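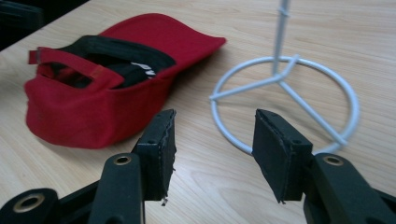
Red cap and white wire stand on the tabletop.

Section 2: Setting up your Skadevero hat stand and putting caps on it

Hi again. If you skipped straight here from the box, that's fine, you only need Section 1 if your base came separately. I'm Donnie Gourlay, I wrote this guide for Jiklow, and I've put together more of these stands than I care to admit. Most of what follows I learned by doing it wrong on my own table first.

The stand is wire, so it weighs next to nothing empty and gets top-heavy once you load it up. Keep that in mind all the way through and you'll be fine.

Before you start

You want a flat table with decent light. A bare top is best. I tried it once on a tablecloth and the base kept rocking, and I spent ages blaming the stand when it was a fold in the cloth.

Clear a space 30 inches across if you can. You need room for the stand plus a spot to lay the cap down while you get it ready. I put the stand on my right and the cap on my left, but swap them if you're left-handed.

Note: If your table has a shiny finish, put the four clear pads from the little bag under the base. They're easy to lose (I've stepped on plenty), so stick them on now.

Standing it up

1. Set the base on the table and press down lightly on it with your palm. It should sit flat with no wobble.

2. If it does wobble, turn the base a quarter turn and try again. Tables are less flat than you'd think! Still rocking? Hold the base on both sides and give the high corner a gentle push down. The wire has a bit of spring and will usually settle.

3. Lower the pole into the socket in the middle of the base and turn it clockwise until it stops. Finger-tight is plenty.

4. Look at it from the front and then from the side. The pole should be straight up both ways. A lean almost always means the thread went in crooked, so back it out and start over.

5. Slide the top loop on and push until you feel it click.

Caution: Please don't use pliers on the pole. The white coating will chip and the touch-up paint never quite matches. I have a stand at home with a lovely set of teeth marks on it to prove this.

Getting a baseball cap ready

Baseball caps are what most people write to me about, so I'll use one here. Soft cotton ones are the trickiest, they slump and crease the minute you put them down. Stiffer caps can skip to step 4.

1. Lay the cap on its side with the open part toward you so you can see into it. Check the sweatband all the way around. If part of it has flipped out, tuck it back in.

2. Brush out the inside with a dry, soft brush. On a dark lining the lint really shows up, and it's much easier to get at now than when the cap is hanging over your head.

3. Put your fist inside the crown and push out the dents. Take your time with the front panels. Small creases can stay, they drop out by themselves after a day or so on the stand.

4. Check the back strap. Close the fastener and set it a notch or so looser than you wear it. A strap that's pulled in tight bunches up the back of the cap, and then it hangs crooked no matter what you do.

5. Leave the brim alone. If you like yours curved, keep the curve. There's no need to flatten it for the stand, whatever the old Grurnari leaflet told you.

Note: A cap that's been worn in the heat should air out overnight before you hang anything on top of it. Same goes for one you've washed.

Hanging it

1. Hold the base down with one hand. I know it feels silly with something this light, but do it.

2. With the other hand, lower the cap over the top loop, crown up, until the lining rests on the wire.

3. Turn the cap so the brim lines up over the widest part of the base. This is the part people miss, and it makes a big difference to how steady the whole thing is.

4. Let go slowly. If the stand tips toward the brim, lift the cap off and check that it's centered on the loop.

How much it will hold

The top loop takes 2 ordinary caps, one nested over the other. Keep the total under 345 grams, counting pins, badges and anything else you've clipped on. If you own a Cha side arm (sold separately), fit it before you hang your first cap, then load the two sides evenly. Adding the arm to a full stand is how my hats ended up behind the radiator last November.

Caution: Keep the stand away from the edge of the table and out of reach of cats. A wide straw hat in front of an open window will also act like a sail – I'd move it somewhere calmer.

Looking after it

Wipe the wire with a damp cloth and dry it straight away, mainly down where the pole meets the base. Skip anything gritty or bleachy. Once a month give the pole a little turn to make sure it's still snug, it works loose if you take caps on and off every day like I do.

If you're packing the stand away, unscrew the pole, put the pads back in their bag and tape the bag to the base. The whole lot goes back in the original box, or any box 75 cm long.

Section 3 covers the wall bracket. You'll need a drill for that one.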